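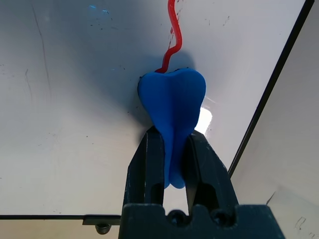 Issue 8, page 2

Sunday, January 11, 2026
By the Premises Desk, Kendurer

We use cookies to remember your settings. Accept / Manage

Meeting room inspection: Vallthorpe building, ground floor

1. Tables. Check leg locks, edges and level. Where two tables are pushed together, run a hand along the join.
Result: pass. Slight step at one join, under the limit. Recheck in February.

2. Sockets and leads. Test date visible, no cracked plugs, no lead across a walkway.
Result: one extension lead out of date. Withdrawn.
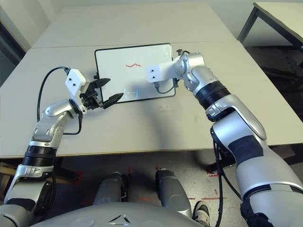
Hsueh asked whether a lead with a missing label should be failed outright or held for testing. Hold it, tag it and enter it as "not tested". A fail is entered only after a test or where damage is plain.

3. Fire door. Must close fully from any angle and latch without help.
Result: fail. Closer too weak, door stops short of the latch. Dralent closer to be adjusted or replaced.
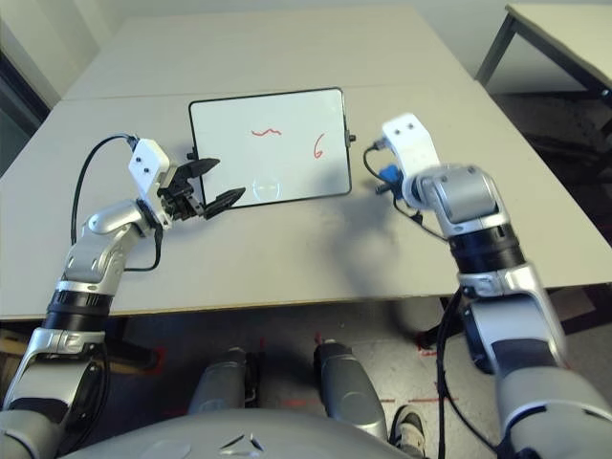 The door must not be wedged in the meantime. Gap at the head is even; gap at the hinge side is wide at the bottom, and the lowest hinge has a loose screw.

4. Emergency lighting. Run the 60-minute test and note any fitting that dims early.
Result: pass, all fittings.

5. Floor. Look for lifted tile edges, worn strips and trip points near the entrance.

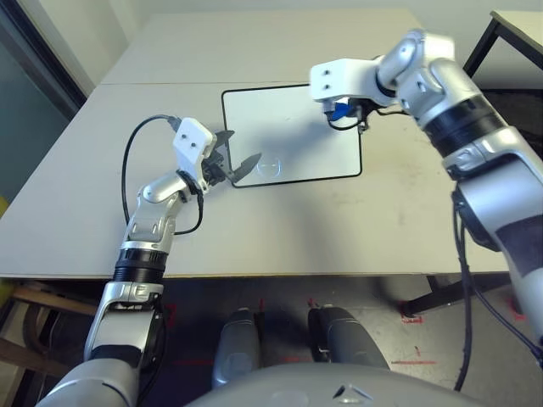

Result: pass with comment. The threshold strip is worn but still fixed. Order a spare under stock line 2,844.

6. Windows. Restrictors fitted and working.
Result: pass. One handle stiff, oiled.

Next inspection after the door closer is signed off.

Contact the Premises Desk | © Kendurer | Back to top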